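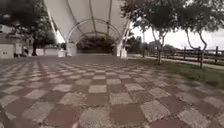
20 December 2023

Khumalo Guest House opens its doors in Inthorpe

I'm Yolandi Makhubela, and I'm so pleased to tell you that Khumalo Guest House is taking bookings at last! We've got 12 bedrooms, a breakfast room that gets the morning sun, and a little library on the landing where you can borrow a paperback and forget to give it back (I won't chase you). The house belonged to my aunt, and I've kept her old stair rail and her kitchen range, though the plumbing is all new, thank goodness.

Rooms start at 400 rand a night with breakfast, and dogs are welcome on the ground floor.

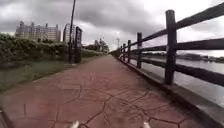 Bheki Ntuli reckons the beds alone are worth the trip, and he told me he slept straight through his alarm on our trial night and very nearly missed the eggs.

We're working with Jernau, the walking tour people, so guests can book a guided morning at the front desk. Tell us the evening before and we'll pack you a lunch – cheese and chutney rolls, mostly, and whatever cake is going. 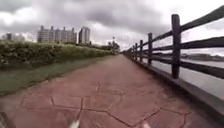
Booking and enquiries

Ring the house or drop in and ask for me. Bookings are open for stays up to the end of June, and children under 12 share their parents' room free.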